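Milk Pudding with Crisp Red Fruit

Snacks and Small Desserts – jump to the recipe – 30 comments

If you have a small carton of milk and one good piece of fruit, you have dessert! I make this pudding more than anything else in my kitchen, and I'm still excited every time I turn it out onto a plate and it does that slow wobble. It's milk, sugar, cornstarch and a pinch of salt. The fruit goes on raw at the very end, so you get something cold and soft with something cold and crunchy on top of it.

I started making it when Reda, the grocery at the Justcombe end of our street, began stocking wax apples in spring. If you haven't had one, find one! They're sold as rose apples, water apples, bell fruit and a handful of other names, and the inside is closer to a very juicy, mild pear than to a regular apple. The skin is thin and you eat it. A crisp pear or a firm sweet apple works fine if you can't get them.

What you need

One cup of plain whole milk
Two level tablespoons of cornstarch
One and a half tablespoons of sugar
A small pinch of salt
One or two wax apples, or one crisp pear
A squeeze of lime, if you like
A small saucepan, a whisk, a silicone spatula and two small bowls or teacups

This makes two modest puddings, or one for a person who has had a day.

Picking the fruit

Go for the heaviest one in the bin. Color depends on the variety, so a dark one isn't always riper than a pink one, and I've had lovely pale green ones too. Look at the skin instead. You want it tight and shiny, with no soft brown bruises around the wide end. Give it a very gentle press with your thumb. If it dents, put it back.

They don't keep well. I put mine in the fridge in a loose bag and eat them within a few days, and I don't wash them until I'm ready to cut them.

Picking the milk

Whole milk, please. Low-fat will set, but the pudding tastes thin and a little chalky, and you end up adding sugar to make up for it.

The shelf-stable kind in small cartons is wonderful for this. It has a slightly cooked, sweet flavor already, so it goes in a pudding as if it was made for one. If you shop at a Chinese grocery, the words to look for are 纯牛奶 (chún niúnǎi), pure milk. The last two characters are cow's milk and the first is pure, meaning plain. The same shelf usually has sweetened milk drinks in very similar cartons, and those will throw the recipe off – I've done it, and it was like eating frosting. Check the ingredients if you're not sure. Plain milk has a very short list.

Get everything out before the stove goes on, because once the milk thickens you won't want to leave it.
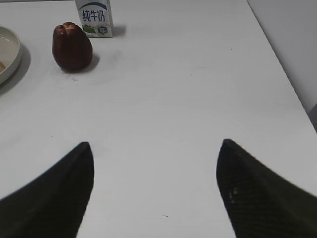

Pure milk, the plain kind:

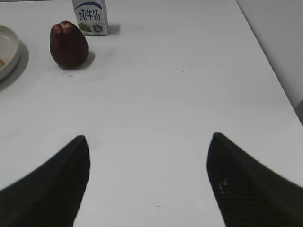
One reader wrote in to ask whether the milk has to be cold when the cornstarch goes in, and added that theirs had come out with little white beads all through it. Yes, cold! Cornstarch clumps as soon as it hits anything hot, and no amount of whisking will get the beads out afterward. If it has already happened, push the whole thing through a fine strainer while it's warm. You'll lose a spoonful or so and the rest will be fine.

Making the pudding

1. Put the cornstarch, sugar and salt in the cold saucepan and stir them together dry.

2. Pour in a splash of the milk and whisk it to a smooth paste. Get the whisk into the corners of the pan. Then add the rest of the milk, a bit at a time.

3. Set the pan over medium-low heat and stir with the spatula, scraping the bottom the whole time. For the first few minutes it will look like nothing is going on. Keep going.

4. When it starts to thicken it thickens fast. The first sign is a sort of drag on the spatula, and then lumps may show up at the edges. Stir hard and they'll smooth out.

5. Once you see slow, fat bubbles, turn the heat down to low and stir for another 90 seconds. Don't skip this part. Undercooked cornstarch tastes like flour and can go watery in the fridge.

6. Rinse your bowls or teacups with cold water and shake them out, but leave them damp. Scrape the pudding in and tap each one on the counter to settle it.

7. Let them stand for 10 minutes, then press a piece of plastic wrap right onto the surface and chill for at least two hours. Overnight is even better.

Cutting the fruit

Wait until the pudding is set and you're ready to eat. Rinse the fruit, dry it, and cut a thin slice off each end. Stand it up and cut it in half from top to bottom. Inside a wax apple there's often a patch of whitish fluff, sometimes with a seed or two in it – scoop that out with a teaspoon. Slice the halves into thin wedges, skin on, and put them in the fridge for 30 minutes if they came in at room temperature. Toss them with a little lime if you're using it. I usually do in April, when the early ones can be a bit bland, and leave it off later in the season.

Turning it out

Run a wet fingertip around the edge of the pudding to loosen it from the cup. Put a small plate on top, flip the two together, and give one firm shake straight down. If it won't budge, set the cup in warm water for a few seconds and try again. Or skip the whole performance and pile the fruit on top in the cup! It tastes exactly the same.

A few ways to change it

Coconut: swap a third of the milk for canned coconut milk and add a bit more salt.

Ginger: warm the milk with three slices of fresh ginger, let it cool all the way down in the fridge, take out the slices and start from step one.

Firmer, for cutting into cubes: go up to three level tablespoons of cornstarch and set it in a small square container. Roll the cubes in toasted coconut or crushed peanuts. This is the version I take to the Peixoto potluck, and the cubes hold up well as long as they stay cold.

Less sweet: one tablespoon of sugar is plenty if your fruit is really ripe.

Keeping leftovers

The pudding is good for two days, covered, in the fridge. It gets a little firmer on the second day. Don't freeze it; the texture goes spongy and weeps when it thaws. Any milk left in an opened carton needs to go in the fridge too, even the shelf-stable kind. I clip the top shut and finish it in the next morning's coffee.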